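PRALONHOLM PUBLIC LIBRARY
BOARD OF TRUSTEES
Minutes of the Regular Meeting, 7th September
Held in the Reading Room, Skoltstead Branch

CALL TO ORDER
The President called the meeting to order at 6:32 p.m. A quorum was present. One trustee was absent with notice. The Library Director and the Recording Secretary also attended.

APPROVAL OF MINUTES
The minutes of the July meeting were approved with one correction: under Building and Grounds, "north gutter" should read "north and east gutters."

PUBLIC COMMENT
A resident of Apaza Street asked that the book drop at Skoltstead be emptied on holidays. The Director replied that a holiday pickup would be priced and brought back to the Board.

DIRECTOR'S REPORT
Circulation for the two summer months was 3,486 items across both branches. Large-print titles were again in demand, and the waiting list for new mysteries remains long. The summer reading program closed with 475 children registered. The Director noted that the catalog changeover to Gideo is complete except for local history pamphlets, which must be entered by hand. Staff are typing these records during quiet morning hours.

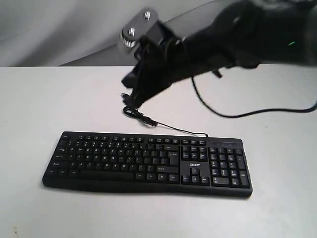 FINANCIAL REPORT
The report was received and placed on file. Heating oil was over budget for the year to date. The Board asked for a comparison with the previous two winters before the next meeting. A motion to pay the bills as listed was made, seconded, and carried.

OLD BUSINESS
a. Roof at Skoltstead. Two bids have been received and a third is expected. Action was tabled.
b. Meeting room policy. The revised draft was read aloud. Trustees discussed whether groups from outside the township should pay a deposit. The draft was returned to the Director for clearer wording on cleanup and on the return of keys.
c. Local history pamphlets. The Director estimated that roughly 600 pamphlets remain to be entered. Titles, dates, and publishers are being recorded first, with subject headings to follow.

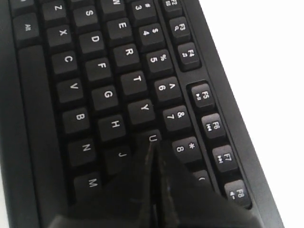

Trustees asked whether pamphlets without a printed date should be held back. It was agreed that they be entered as undated and corrected later if a date can be found. Fragile items will stay in the locked case and may be viewed on request at the main desk.

NEW BUSINESS
a. Winter hours. Moved and seconded that the Skoltstead Branch close at 7 p.m. from November through March. Motion carried, 4 in favor, 1 opposed.
b. Book sale. The Board approved use of the lower hall for the fall sale. Setup may begin the afternoon before. Encyclopedias and magazines will not be accepted.
c. Parking. The Director will write to the township about repainting the two accessible spaces.

ADJOURNMENT
There being no further business, the meeting was adjourned at 8:05 p.m.

Respectfully submitted,
Recording Secretary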